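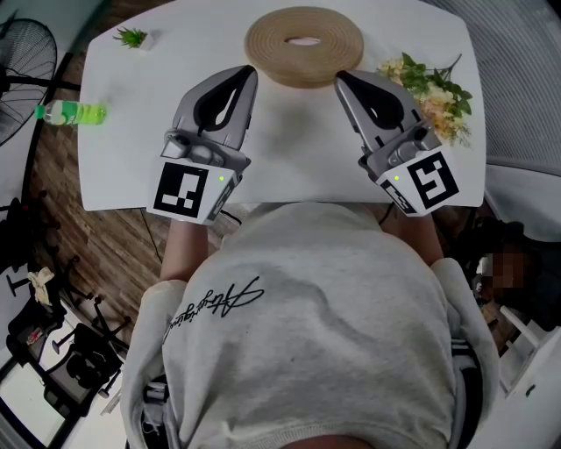 Light grey sweatshirt. Cloth of this kind starts as yarn.

From Fibre to Rope: How Threads Are Made

Farkis Museum of Cord and Cloth, pages for younger readers

A fibre is a long, thin piece of material, much longer than it is wide. A single cotton fibre is thinner than a hair on your head and can be shorter than your thumb. Pull on one and it snaps. A cotton rope, made of nothing but those same fibres, can hold up a hammock with an adult in it. This page explains how one becomes the other.

Where fibres come from

Plant fibres come from different parts of plants. Cotton grows as fluff around the seeds of the cotton plant. Flax and hemp fibres are found inside the stem, just under the skin. Sisal comes from long, stiff leaves. Jute is a stem fibre and is used for sacks and garden string.

Animal fibres include wool, which grows on sheep, and silk, which a silkworm makes when it spins its cocoon. One silk fibre can be hundreds of metres long. Most other natural fibres are short and have to be joined.

Man-made fibres such as nylon and polyester are usually made from oil. The plastic is melted and pushed through tiny holes, in the same way that icing is pushed through a nozzle. It cools into fibres that can be as long as the factory wants them.

Getting the fibres straight

Raw wool and raw cotton are tangled. Before they can be spun, they are carded. Carding means brushing the fibres between two surfaces covered in small wire teeth. This pulls the lumps apart and lays most of the fibres in the same direction. The result is a soft, loose strip called a sliver (say it "sly-ver" or "sliv-er" – both are used).

A sliver has almost no strength. If you pull both ends, the fibres slide past each other and it comes apart in your hands. No fibre has broken. They have only slipped.

Spinning

Spinning is pulling and twisting at the same time. The pulling makes the sliver thinner. The twisting presses the fibres against one another, and this causes friction. Friction is the force that makes it hard for two touching surfaces to slide. When a twisted thread is pulled, the fibres squeeze together even harder, so the thread grips itself.

A spun thread that is going to be used for knitting or weaving is called yarn. The amount of twist matters. With too little, the yarn falls apart. With too much, it curls up into kinks and feels hard.

The oldest spinning tool is the drop spindle, a stick with a weight on it. The spinner sets it turning and lets it hang, and the turning stick puts twist into the fibres. One spindle in the museum's collection was found near Rukden and is 4000 years old. Only the stone weight is left. The stick would have been wood, and wood rots.

Why one thread is not enough

Twisted yarn wants to untwist. To stop this, two or more yarns are twisted together in the opposite direction. This is called plying. Each yarn tries to unwind one way and the whole bundle tries to unwind the other way, so the two pulls balance and the thread lies still.

Rope works on the same idea with more steps:

Fibres are spun into yarns, with the twist going one way.
Yarns are twisted into strands, with the twist going back the other way.
Strands are twisted into rope, with the twist changing direction again.

Rope made like this is called laid rope. Most laid rope has three strands.

The rope walk

Laid rope used to be made in a very long building called a rope walk. The yarns had to be stretched out in a straight line before they were twisted, so the building had to be longer than the rope. The rope walk at Gretine was 975 feet from door to door. Rope gets shorter as it is twisted, so the finished rope was always shorter than the yarns the workers started with.

Modern machines wind the rope onto a reel as it is made, and no long building is needed.

Braided rope

Braided rope is made in another way. The strands pass over and under each other, like a plait in hair but often with more strands. Half of them usually travel clockwise and the other half anticlockwise. A braid does not spin round when it is loaded, and it bends easily. Shoelaces and many climbing ropes have a braided outside.

Soft braided cord is also used for things around the house. To make a coiled basket, the maker winds the cord in a flat spiral for the base, then stacks more turns on top of each other to build the wall. Each turn can be stitched to the one before.
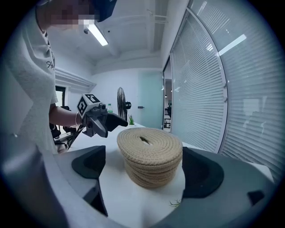
Coiled basket in beige braided rope. The turns of cord form bands up the side.

What makes a rope wear out

Rubbing cuts the outer fibres one at a time. Sunlight weakens many fibres, including nylon. Damp lets mould grow on cotton, hemp and jute, and mould slowly eats the fibre. Sharp bends and knots also reduce the load a rope can carry – the fibres on the outside of the bend are stretched more than those on the inside.

Try it: make a plied cord

You need 2 metres of wool yarn and a pencil.

1. Tie one end of the yarn to a door handle.
2. Tie the other end to the middle of the pencil.
3. Step back until the yarn is tight.
4. Turn the pencil like a propeller, always the same way, until the yarn starts to kink when you let it go slightly slack.
5. Keep it tight. Hold the middle with your other hand and bring the pencil to the door handle.
6. Let go of the middle. The two halves will twist round each other.
7. Knot the loose ends together.

Look closely at the cord. The twist inside each half goes one way and the two halves wrap the other way.

Words used on this page

Carding: brushing fibres so that they lie in one direction.
Friction: the force that resists sliding.
Plying: twisting yarns together.
Sliver: a loose strip of carded fibre.
Strand: a bundle of yarns twisted together, used to make rope.

Next page: Knots and hitches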